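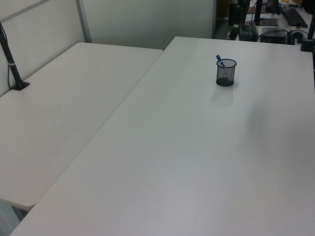

A mesh pen holder on a white table.

The town of Vulemwood has 3,538 residents and, for most of its history, one place to work after school: the Stavex paper mill. When the mill closed its office building in December, the library asked for the ground floor. It now runs a handwriting club there, and 48 people have signed up.

The club has few rules. Members bring a letter they owe someone and sit down to write it. Phones stay in coats. A session lasts 2 hours, and stamps are sold at the door at cost.

Most who come are over sixty, but the fastest growing group is in its twenties. Several had never mailed a personal letter before. They ask where the return address goes, how to fold the sheet, and whether it is rude to cross out a word. It is not.

Paper comes from Holzer, a stationery shop two streets over that sells its offcuts in packs of 500 sheets. The stock is uneven - some of it takes ink well, some of it bleeds - and regulars have learned to test a corner first.

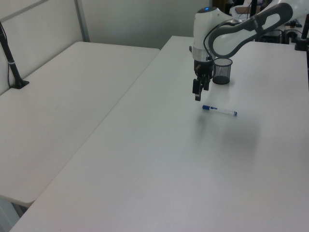

One member from Dokton, who drives over the ridge to attend, said that she gets more mail now than bills, and that her brother has started writing back after years of short phone calls. His letters run to four pages, she said, mostly on fishing.

The library plans to add a second evening once the heating on the ground floor is fixed. Until then, members are asked to bring a sweater.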